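Stepped pads or smooth pads? My gripper project, part two

So after the mess of part one I decided to stop arguing with myself about arms and just compare fingertips. Zultetti and Derari are the names I gave my two pad designs (they're villages in a story I never finished writing, long tale). Zultetti is the plain one with a smooth inner face. Derari has the blocky steps at the tip, and I was convinced from the start that it would win.

Everything was done in the simulator, on the same white two-finger gripper, with the view from the wrist so I could see what the fingers were up to. I gave each design 100 grasps on a small cube, then 100 more on a cylinder lying on its side. The controller was my own one, Medina, and I left its settings alone the whole way through, which took some willpower! 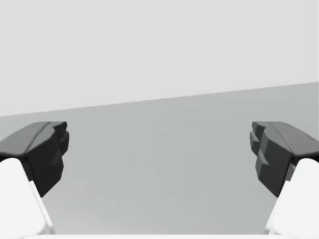 Page last changed: January 5, 2021

With the fingers wide apart like this and nothing on the grey surface yet, you get a decent look at the stepped tips. I drew those steps late one night and they came out chunkier than I meant, but I rather like them. The slanting horizon is how the wrist view is set up, and I got used to it quickly enough.

Now the scores. On the cube, Derari held on 80 times and Zultetti managed 67, so hooray for steps. The cylinder was a different story. It kept rocking between two of the steps and then rolling out as the arm lifted, and I watched that happen so often that I started seeing it in my sleep. I haven't put the cylinder numbers in because I changed the friction halfway through by mistake (sorry!) and they need doing again.

Vasanthi Acharya, my supervisor, thinks I should try shallower steps before I touch the friction at all. She also pointed out that my simulated contacts are very forgiving, so a win in here might not mean much on the real arm over at Drurkodport. Fair enough. I'm booked in there in March, and before then I want 500 grasps per design with the cylinder turned to different angles, plus a softer squeeze from Medina.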